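Subject: Re: [cell-users] What to put in the budget besides the arm?
From: Emerson Guimarães
To: cell-users list

Hello all,

On the list, Meireles wrote:

> We must send our numbers before the end of October. The arm itself is
> decided, we get a used one from another department. My boss thinks the
> rest is "small things". Can somebody who did bin picking tell me what
> the small things cost, and what you forgot the first time?
>
> Also, is one gripper enough for mixed objects, or should I ask for two?

I can answer for our cell, where we pick mixed household items and toys out of a metal bin with a KUKA arm. Maybe other people have better experience with the prices.

The first thing I forgot was cables and hoses. In our plan there was one line for it, and the line was too small. You need the bundle along the arm, the air tubes, the fittings, and enough length so that the wrist can turn without pulling. We ordered from Kiten and the delivery was 33 days. Please order one spare set at the same time, we paid the transport twice.

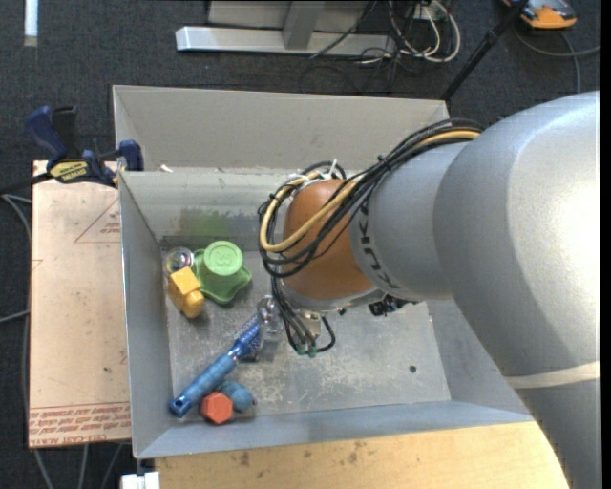

The second thing is the bin and how you hold it. We bought 5 bins and used one. What we needed more were clamps, boards and some acrylic sheet, because the bin must not move when the gripper touches the wall. These things are cheap, but at our place every purchase needs its own form, so I ended with 11 forms. Ask for one sum called "fixtures" and you will save yourself much writing.

For the gripper question: I would ask for two, but of the same type. A long thing with a handle, like a brush, and a small round container are very different to pick, and I first wanted a special gripper for each. Clidadeo made us an offer for a tool changer and it was more than all our other accessories together, so we said no. With the second gripper we can continue when the first is in repair.

For the test objects we spent 109 euros. It is worth to buy every object two times, they get lost or broken.

One question from my side. Does somebody have a service contract with Bidis for an older arm? They want us to pay the whole year in advance and I don't know if this is usual.

Best regards,
Emerson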